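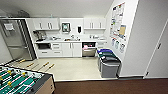 Office kitchen tips, the short list

Most break room advice is written by people selling something. I doubt you need a 500-dollar Plultov descaling kit – white vinegar has done fine for me, as long as the coffee machine's manual allows it.

Same goes for stainless steel spray. A damp cloth, then a dry one, along the grain.

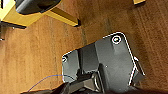

Wood polish is the one I trust least. Gremeck promises a "renewed" surface in 3 minutes, and mostly you get a film that holds dust. Streaky grain with lighter and darker bands hides small marks well enough by itself. Wipe it, dry it, leave it alone.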